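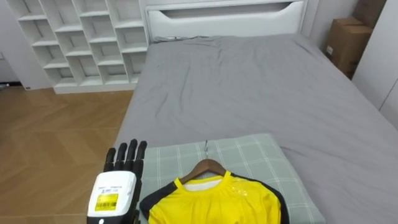 Drying Laundry Indoors in Shared Student Houses
Trinidad Villalba
Household Studies, project report
Handed in Fri 5 June

Background

Most students in Skerinport live in older shared houses with a washing machine and no dryer. The yards are small, the weather comes in off the water, and for much of the school year nothing dries outside. People hang their laundry indoors, mostly in the bedroom. My project looked at how they do this, how long it takes, and what it does to the air in the room.

I got interested in November, when the window in my own room was wet every morning and there was a gray patch of mold behind the dresser. My landlord told me to open the window more. My roommate told me to stop drying towels on the radiator. I wanted to find out which of them was right.

Method

I handed out a paper survey on Gallar Street and Painemal Street, which have a lot of student rentals. I got 50 usable forms back. The questions covered how often people wash, where they hang things, whether they open a window, and whether they have noticed damp or mold.

I also ran a drying trial in 2 bedrooms in the same house. Both are on the same side of the building and close to the same size. In one room the window was kept open a crack while laundry was drying. In the other it stayed shut. Each load was the same: bath towels, a set of bedding, T-shirts, and a heavy sweatshirt. I weighed each item before washing and again while it dried, and called it dry when it got back to its starting weight. The trial ran for 8 weeks. Loads were washed on the same cycle and spun at 1,000 rpm, except for the last few, which I spun at a lower speed to compare.

Humidity was measured with a cheap Petard meter placed on a shelf away from the laundry. I checked it against a second meter borrowed from the department. It read a little high, but it did so every time, so I used its readings to compare the rooms and did not treat them as exact.

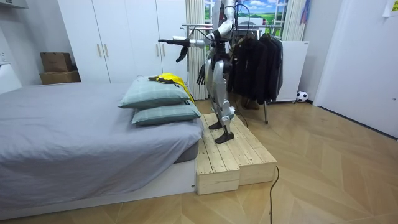 Is it better to dry laundry in the bedroom or in the bathroom?
The bathroom is usually better if it has a working fan and a door that closes. Without a fan, a larger room with a window open a crack dries clothes faster.

Survey results

The bedroom was by far the most common place to dry clothes. The reasons people gave were mostly about other people. Laundry in the kitchen picks up cooking smells, and laundry in the hallway gets moved or knocked down. Several people wrote that they did not want roommates looking at their underwear.

Folding racks were used most, then radiators, then doors and chair backs. Bedding was a problem for almost everyone. A fitted sheet does not sit well on a rack because of the elastic corners, and it tends to fold in on itself and stay damp in the middle. Some people put the sheet back on the bed while it was still a little damp and let it finish there. I would not recommend this, as the mattress takes up the moisture and dries much more slowly than the sheet.

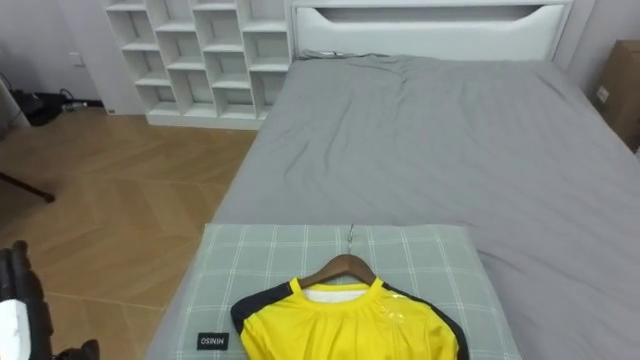

Gray fitted sheet on a bed with a white headboard.

Trial results

The room with the window open a crack dried every kind of item faster, including on rainy days. I did not expect that. Cold outdoor air holds little moisture even when it is raining, and once it warms up inside it can take up more. The room did get colder, and the person sleeping in it complained.

Spin speed made a bigger difference than the window. At the lower speed the towels went onto the rack noticeably heavier and were still damp the next evening. An extra spin costs very little, but only a few people in the survey said they ever use one.
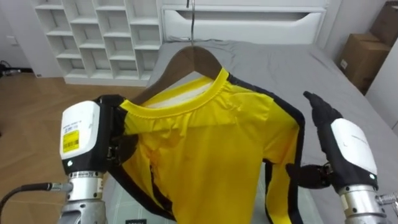 How an item is hung also mattered. Shirts on hangers dried faster than shirts folded over a rack bar, as air could get to both sides. The gain was smaller for thick clothes, which stay damp longest under the arms and around the collar. Shape is another issue. The yellow long-sleeved top on the wooden hanger has wrinkles across the chest and fabric gathered below the neck, and creases like those should be smoothed out by hand before a wet garment is left to dry. Wide hangers were better than wire ones, which left points in the shoulders.

Limits

The survey only reached people who were willing to fill in a form, and they may be tidier than average. The trial used one house. I could not control the heating, which is set by a shared timer, and I lost one load of readings when the kitchen scale ran out of battery.

Recommendations

Use the highest spin the fabric allows. Leave space between items and keep the rack away from the wall. Open the window a little and shut the bedroom door. Hang fitted sheets over two bars with the corners pulled out. Keep towels off the radiator. My roommate was right about that, and the landlord was right about the window, although he has still not fixed the latch.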